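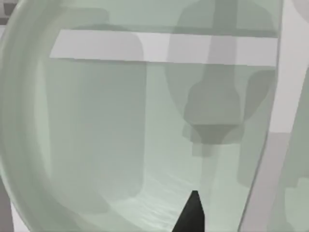

Is tap water in Clundeck safe to drink during the switch from chlorine to chloramine?

Tap water stays safe for drinking, cooking and bathing throughout the switch, but people who run home dialysis equipment or keep fish have to change how they treat it before use.

Clundeck water plant to change disinfectant

Posted 7/29/25

The Pusgate Water District will change the disinfectant used in the Clundeck distribution system from free chlorine to monochloramine, a compound formed by combining chlorine with a small dose of ammonia. The change will be made at the Hakala treatment plant and will reach all 2,134 service connections in the Clundeck pressure zone. Customers in the upper zone are supplied from a separate well field and are not affected.

Under the present process, water from the Hakala reservoir is coagulated, settled, filtered and dosed with free chlorine before it enters the clearwell. Free chlorine then travels with the water through the mains and provides the residual that keeps bacteria from growing in the pipes. Under the new process the filtered water will still be held in contact with free chlorine in the clearwell. Ammonia will be added at the clearwell outlet, after the required contact time has been met, and will convert the remaining chlorine to monochloramine.

The target residual leaving the plant is 2 milligrams per liter. The federal limit for chloramine in drinking water is four milligrams per liter, measured as chlorine and calculated as a running annual average.

The district's reason for the change is the level of trihalomethanes at the far end of the system. These compounds form when free chlorine reacts with natural organic matter, and the reaction continues for as long as both are present. Water drawn near the plant has consistently tested low. Water that has spent several days in the mains and in the Fetis Road tank tests higher, particularly in late summer, when the reservoir is warm and carries more organic carbon. The district remains in compliance, but the running average at one sampling point has moved closer to the limit in each of the past three years.

Monochloramine reacts much more slowly with organic matter, so trihalomethane formation largely stops once the ammonia is added. It is also a weaker disinfectant. For that reason the plant will continue to use free chlorine for primary disinfection and will use monochloramine only to maintain the residual in the pipes.

Reijo Miettinen, process engineer for the district, said the dose ratio is the part of the system that will get the most attention from operators.

"We want the chlorine and ammonia to meet at a weight ratio a little under five to one," Miettinen said. "Go too high and you start making dichloramine, and customers will notice the taste. Go too low and you're sending free ammonia out into the mains, where certain bacteria will use it as food."

The second condition can lead to nitrification, in which bacteria convert ammonia to nitrite and then to nitrate. Nitrite consumes chloramine, and as the residual falls the bacteria grow faster. Nitrification is most likely in warm water with a long residence time, and the Fetis Road tank has both. The tank has a common inlet and outlet near the floor, which allows old water to sit in the upper part for long periods. A mixer has been installed, and operators have changed the fill schedule so that the level is drawn down further overnight.

Equipment at the plant

The ammonia will be supplied as liquid ammonium sulfate. The district considered aqueous ammonia, which costs less per pound of nitrogen, but it gives off vapor and would have required a sealed, separately ventilated room. Liquid ammonium sulfate has very little odor at the strength used and can be stored in the existing chemical building.

The installation consists of a bulk tank with a capacity of 2,000 gallons, a day tank, two metering pumps in a duty and standby arrangement, and an injection quill in the clearwell outlet main. Secondary containment was already in place from a fluoride system that was taken out of service. The pumps are paced from the outlet flow meter and trimmed from an online analyzer that reads monochloramine and free ammonia separately.

If the analyzer signal is lost, the pumps hold the last calculated ratio and an alarm goes to the operator on call. If flow is lost, both pumps stop. There is no automatic return to free chlorine. Miettinen said that was a deliberate choice, as free chlorine and chloraminated water meeting in the mains can produce a zone with almost no residual and a strong taste.

That mixing will occur once, during the initial changeover. The district expects the front between the two types of water to move outward from the plant over several days, with the dead-end mains on the east side of Clundeck changing last. Crews will flush hydrants ahead of the front to shorten the period. Flushing may cause short-lived discoloration. Customers who see brown or yellow water should run a cold tap until it clears and avoid doing laundry until then.

Dialysis and other medical use

Chloramine must be removed from water used in hemodialysis. In dialysis, water comes into contact with blood across a membrane, and chloramine that crosses it damages red blood cells. It does not have this effect when swallowed, as it is broken down during digestion.

The district has notified the dialysis clinic in Pusgate and the suppliers of home equipment known to serve the area. Patients who dialyze at home should not assume that the filters now in use are adequate. Carbon beds sized for free chlorine may not provide enough contact time for chloramine, and the test strips supplied with some units detect only free chlorine. Patients should speak with their care provider before the changeover starts, and should confirm that their strips or reagents measure total chlorine.

People who wash open wounds, or who have a weakened immune system, can use chloraminated water as they use tap water now, unless their doctor has told them otherwise.

Fish, amphibians and ponds

Chloramine is toxic to fish, amphibians and most aquatic invertebrates, because it passes through the gills directly into the bloodstream. Letting water stand overnight is a common way to get rid of free chlorine. It does not work for chloramine, which can persist in an open bucket for many days. Boiling is also slow and unreliable.

Aquarium owners should use a conditioner labeled for chloramine, and should check that the product also binds ammonia. A conditioner that only neutralizes chlorine will break the compound apart and leave the ammonia in the tank. The same applies to ponds that are topped up from a hose. Small additions to a large pond may be diluted enough to do no harm, but the district advises treating all water that is added.

Birds, dogs, cats and livestock can drink chloraminated water. It can also be used on lawns and vegetable gardens.

Home plumbing and appliances

Chloramine can shorten the life of some natural rubber parts, such as older toilet flappers and faucet washers. Replacement parts made of synthetic rubber or silicone are sold at most hardware stores. Customers do not need to replace working parts in advance.

Standard carbon pitcher filters will remove some chloramine, though less completely than they remove chlorine. Under-sink units with catalytic carbon perform better. Water softeners do not remove it. Home brewers who have relied on boiling or standing to strip chlorine can use a small amount of potassium metabisulfite.

A change of disinfectant can also alter the chemistry of the scale inside pipes, and in some systems this has raised the release of lead. The district ran a pipe loop study at the Hakala plant using sections of old service line taken from Clundeck streets. Lead in the chloraminated loop rose slightly in the opening weeks, then returned to the level of the control loop once the orthophosphate dose had been adjusted. The higher orthophosphate dose is already in use across the zone. According to the district's inventory, 95 percent of service lines in the zone are copper or plastic on both sides of the meter. The remainder are galvanized steel or of unknown material, and owners of those properties have been offered sampling at no charge.

Schedule

Ammonia feed is due to begin once the state has approved the final commissioning report. Customers will receive a mailed notice before the start date, followed by an automated call. Sampling for total chlorine, free ammonia, nitrite and heterotrophic plate count will be carried out weekly at the Fetis Road tank and at the ends of the longest mains for the first six months.

The district will return the system to free chlorine for a short period each February to suppress nitrifying bacteria. The water will have a stronger chlorine smell during that time. Fish keepers can continue to use the same conditioner, and dialysis providers will be notified separately before each return.

Rates will not change as a result of the project. The equipment was paid for from the capital reserve, and the yearly cost of ammonium sulfate is expected to be partly offset by lower use of sodium hypochlorite at the Fetis Road booster station, which will be shut down but kept in working order.

Questions about sampling or service line material can be taken to the district office in Pusgate during business hours. Home dialysis patients who have not yet been contacted should ask to be added to the notification list.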